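Blog > Making Stuff > Beads and Thread

I have been meaning to write about seed beads for months, and every time I sit down to do it I end up threading a needle instead. So the kettle's on, the loom is in the other room, and I'm not allowed to get up until this is done!

It started last winter with a bracelet kit from the Unasow market, one of those little packets with a paper pattern and exactly enough beads (ha). I got halfway, sneezed, and spent the rest of the evening with my cheek on the rug. But I was hooked. By March I had colours arriving in the mail from Kudier, and my partner had started asking gently whether we really needed three kinds of grey.

We do. One is matte.

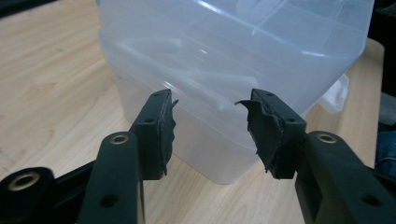 The thing I wish I'd understood earlier is sizes. The numbers run backwards, so an 11 is smaller than an 8, and a 15 is so tiny you'll swear it's a speck of pepper. For my first proper project, a bookmark with a river on it, I mixed brands without thinking and the edges went wavy like a lasagna noodle. I unpicked the lot. 900 beads, back into the dish, sorted by colour under a desk lamp while I muttered at the radio.

Thread matters too, but people get very worked up about it and I've decided to stay out of that one. I use the Nông stuff in smoke grey because it disappears behind nearly everything. I wax it if it's being a jerk, and I cut it shorter than I think I need. Long thread feels efficient right up until it ties itself to your sweater, your cardigan button and the cat.

My favourite so far is a wall hanging of the lighthouse at Vudcombe, which took 12 evenings and about used up my patience for white. White is murder, by the way. You can't see the holes, you lose your row, and every second bead looks slightly pinker than its neighbour once the sun goes down. Do the sky in daylight if you can.
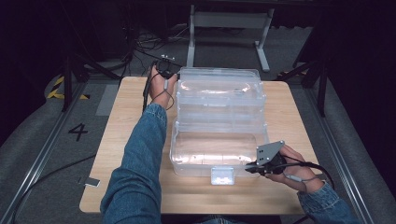

I've also learned to stop before I'm tired. After 90 minutes my eyes go soft and I start skipping beads, and then I find the mistake four rows later (always four, never one). These days I set the oven timer, and when it goes off I put the needle in the pincushion and make toast.

Next up is a 3000 bead cuff in greens and browns, for my mum, who has already told me she'd like it a bit looser than the last one. I'll post the pattern once I've fixed the corner that keeps going wonky.

Comments

beadyeyed: The lasagna noodle edges!! Mine did exactly that. I cull the fat ones as I go now and it's so much better.

northshoreknits: Would you use size 8 for a kid just starting out? My daughter is nine and keen but not what you'd call patient.

slowstitch: Size 8 for sure, and a thick needle. Can't wait to see the greens.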